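Unit 3: Care of Wooden Tables and Worktops
Handout to accompany the practical session, Housekeeping and Facilities, Level 2

Before you start
Read the notes on finishes from Unit 2 again. Most of the mistakes made in the practical come from treating an oiled top as if it were lacquered. Bring your own cloths. The college supplies cleaner, oil and gloves.

Jointed boards
Most light wooden tabletops in canteens and staff kitchens are made from boards glued edge to edge. You can tell from the change in colour between one band and the next. The bands come from different parts of the log, or from different logs, and they will never match exactly. Do not try to even them out by scrubbing or by adding more oil to the paler ones.

Darker brown streaks in the wood are usually part of the grain. A stain will often cross a seam from one board to the next. Grain stops at the seam. Check this before you report a mark as damage.

Daily wiping
Clear the table first. Mugs and plates should be lifted off, never slid, as grit under the base will scratch the finish. Where a table is in use and someone's mug has to stay, wipe up to it, lift it, wipe underneath, and put it back once the wood is dry.

Use a cloth that is damp and well wrung out. Work along the boards from one end to the other and turn the cloth when a side is dirty. Follow with a dry cloth in the same direction. Pay attention to the seams – water that sits in a seam will raise the edges of the boards over time.
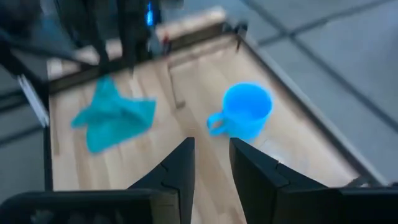

Cloths should not be left on the wood between jobs. A damp cloth dropped in a heap holds water against the surface in the folds, and on an oiled top it can leave a dull patch within the hour. Hang it over the rail or put it in the bucket. Keep one colour of cloth for tables and another for washrooms, and stick to the colour chart in your own workplace, which may differ from ours.

Shine and marks
Look across the table at a low angle, towards the window or the lamp. A bright patch may be only reflected light, so move your head and see whether it moves with you. If it stays where it is, touch it with a dry finger. It may be water, grease or a worn area of finish.

White rings are moisture caught in the finish. Leave them overnight before doing anything else, as many fade. Black rings have gone into the wood and need sanding.

Products used in the session
Droline table cleaner, diluted as on the bottle. Erkia hard oil, for oiled tops only. Do not put either on a lacquered top without asking first – the oil will not soak in and stays sticky.

Re-oiling
1. Clean the top and let it dry fully.
2. Sand lightly along the grain and remove all dust.
3. Put on a thin coat with a lint-free cloth.
4. Wipe off the surplus before it goes tacky.
5. Keep the table out of use until the next morning.

Oily cloths can heat up and catch fire if they are left crumpled. Lay them flat outdoors to dry, or put them in the lidded metal bin with water.

For next time
Choose one wooden table at home or at work. Write half a page on its finish, its marks and how it is cleaned at present. Hand in by the end of February.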